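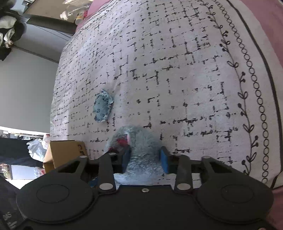
Fig. 6. Bedspread and soft toy, main bedroom.

6. Preparing the bed and setting up the Orken heated underblanket

This section covers fitting the underblanket, connecting the Drasus control unit and using it for the first time. Read all of it before you plug anything in. Cleaning and storage are in section 7.

6.1 Before you start

The underblanket goes directly on top of the mattress and beneath the fitted sheet. It is not an overblanket and must not be laid over the person in bed.

Check that you have:

the underblanket, with four elasticated corner straps
the control unit with its lead
this guide and the guarantee card

If any part is missing or marked, do not use the set. Take it back to the shop or contact Kenmont spares, whose details are on the guarantee card.

The underblanket can be used on sprung, foam and pocket mattresses. Do not use it on a water bed, an adjustable bed or a sofa bed that is folded away during the day. Folding puts strain on the heating wire.

CAUTION: Do not use the underblanket for a baby, a young child, or anyone who cannot feel heat properly or work the control for themselves. If you have a pacemaker, ask your doctor first.

6.2 Fitting the underblanket

1. Take everything off the bed, including bedspreads, cushions, soft toys and any mattress topper more than a few centimetres thick.

2. Check the mattress for pins, buttons standing proud of the cover, or broken springs.

3. Lay the underblanket flat with the printed label facing up. The end with the socket goes towards the pillows. On the double size there are two sockets, one for each side.

4. Line up the top edge so that it sits just below the pillows. Pillows must not rest on the heated area.

5. Pull each corner strap under the mattress. Start with the two at the head, then do the foot. The straps should be firm but should not pull the fabric into ridges.

6. Smooth the underblanket with both hands from the middle outwards. Any fold that will not lie flat means a strap is twisted. Undo it and start that corner again.

7. Put the fitted sheet on. Cotton is best. Thick fleece sheets slow down the warming and make the lower settings hard to notice.

Note: On mattresses up to 200 cm long there will be a gap at the foot of the bed. This is normal.

6.3 Connecting the control unit

1. Make sure the wall socket is switched off.

2. Push the plug on the control lead into the socket on the underblanket until it clicks. Tug it gently. If it comes away it was not fully home.

3. Run the lead down the side of the bed, not under the mattress and not across a walkway.

4. Place the control unit where you can reach it lying down. A bedside table is suitable. Do not keep it under the pillow or beneath the covers.

5. Plug in at the wall and switch on. The light on the control unit shows green for a moment and then goes out.

If the light flashes red, switch off at the wall and go back to step 2. If it still flashes after a second try, the code on the display will help the shop. Code 191 means that the plug and the underblanket are not making contact.

6.4 First use

The first time, run the underblanket on setting 3 for an hour with nobody in the bed. There may be a faint smell of new fabric. Open a window if it bothers you.

After that:

1. Switch on half an hour before bedtime, using setting 3.

2. Cover the bed with the duvet or bedspread while it warms, so that the heat is held in.

3. Turn down to setting 1 before you get in, or switch off altogether.

The control switches itself off after 8 hours - press the button twice to start it again. The timer cannot be changed.

CAUTION: Do not leave heavy things on the bed while the underblanket is on. This includes suitcases, piles of washing and pets. Soft toys and cushions should also be moved off, as heat builds up underneath them.

6.5 Making the bed day to day

You do not need to remove the underblanket each morning. Switch off at the wall, make the bed as usual and put back whatever you keep on it. Once a week, feel under the sheet for creases and tighten the straps if they have worked loose.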